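Quick notes on fitting small electronics into boxes. Wrote most of this on a Sunday with one hand, so forgive the state of it. Covers picking a size, laying out the guts, cutting holes, vents, closing it up. Doesn't cover mains wiring. If your project plugs straight into the wall, go read somebody who does that for a living.

## Before you buy a box

Build the circuit first. All of it. Including the connector you plan to "add later". Every box I ever bought early was too small by the width of one plug.

Then put everything on a sheet of paper, cables attached, the way it would sit inside. Draw around it. Now draw a bigger line around that, a finger's width out on every side with a cable on it. That outer line is your inside size.

Inside size, not outside. The Kolev catalog lists outside first and inside in tiny gray type at the bottom, and I have been caught by it twice. Voltgate lists inside only. Check which one you're reading.

Height is the one people get wrong. Measure the tallest part with its plug IN. A barrel jack is short, the plug bending down out of it is not.

## Which kind

- Snap lid — fine for things you open once a year. Tabs break after that.
- Screw lid — my default. Four screws, brass inserts if you can get them.
- Slide lid — nice for battery stuff. Rattles.
- Two-part shell — looks best, a pain to drill because nothing sits flat in the vise.

Plastic is easier to cut and lets radio through. Metal is tougher and will kill your wifi range unless the antenna goes outside. I put a weather sensor in a metal box once. Worked great on the bench with the lid off. Guess.

## Tools

- drill, sharp bits, plus a step bit if you can afford one
- small flat file and small round file
- masking tape
- pencil, steel ruler, square
- calipers, cheap ones are ok
- something to clamp with
- eye protection, wear it

No rotary tool needed. It melts the edge and wanders. If you already own one go slow.

## Laying out the board

1. Board goes in first, dry, no screws. Slide it around.
2. Connectors that leave the box go against a wall. Sounds obvious. Check the plug can still reach all the way in through the wall thickness. If not, thin the wall from inside or use a panel mount.
3. Hot parts (regulators, power resistors, anything you can't keep a finger on) go high up and near the vents.
4. Batteries away from the hot parts. Other end of the box.
5. Mark the standoff holes through the board with a pencil. Take the board out before you drill. Yes I'm writing that down for a reason.

Standoffs: 5 mm tall is enough for most through-hole boards. Check the solder side for long legs and trim them.

## Cutting holes

Tape the whole face. Mark on the tape. The tape stops scratches, stops the bit from skating and lets you rub out mistakes.

Round holes: center punch or just press a nail in by hand, small pilot, then go up in steps. Plastic grabs big bits and cracks. Scrap wood clamped tight behind the wall helps a lot.

Square holes, for USB and switches:

1. Mark the rectangle. Mark it again a hair smaller inside.
2. Drill a row of small holes just inside the smaller line.
3. Snip or cut between them.
4. File out to the real line. Keep trying the connector. Stop when it goes in with a push.

Takes me 30 minutes for a good one. Ten for a bad one, and the bad one shows forever.

Measure from the bottom of the box, not the lid edge. Lids sit at slightly different heights and you'll be off on every hole.

## Vents

Do you need them? Run the thing with the lid on for a couple hours. Open it, feel the hottest part, quickly. Warm is fine. If you pull your hand back, vent it.

Low on one side, high on the opposite side. Air comes in cool at the bottom and leaves warm at the top. A big cluster of holes in one spot does much less than you'd think.

Slots or round holes, doesn't matter much. Slots look neater but are harder to do by hand. For round ones I tape on a bit of perfboard and use it as a drill guide, skipping every other hole. Nine holes per side is plenty for a small box.

Put vents on the sides if you can. Top vents collect dust, crumbs and once a whole paperclip, which landed across two pins.

For outdoors, no open vents at all. Use a membrane plug and a bigger box. My pump timer out at Pomovdale went through July in direct sun like that and is still runing.

## Wires coming out

Every cable needs strain relief. Cheapest is a zip tie pulled tight around the cable on the inside, so it can't pull back out. Cable gland is better. A knot will do for low voltage and looks awful.

Leave slack inside so the lid can come off and lay flat beside the box. Don't leave so much that you're stuffing it.

## Closing up

- Shake it. Anything rattle? Open it, find it.
- Look for wires under the lid edge.
- Screws in by hand, cross pattern, just snug. Plastic threads strip if you lean on them.
- Label. Voltage, polarity, what it is. You will forget. I have a box here marked 945 and no idea what that means.

If it's a series of boxes, label the lid AND the base. Lids get swaped.

## If it doesn't fit

Bigger box. Don't file down the board, don't bend the capacitors over, don't take the plug shell off. Boxes are cheap. The too-small one goes in the drawer for the next job — I got most of the Vitthorpe doorbell build out of that drawer.

Part two will be panel labels, when I get to it. 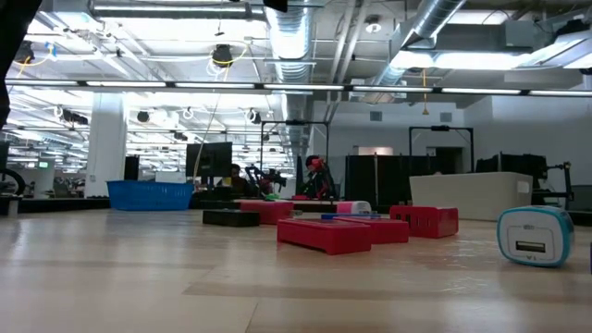
*Boxes and blocks in a few sizes. Side slots on the tall red one.*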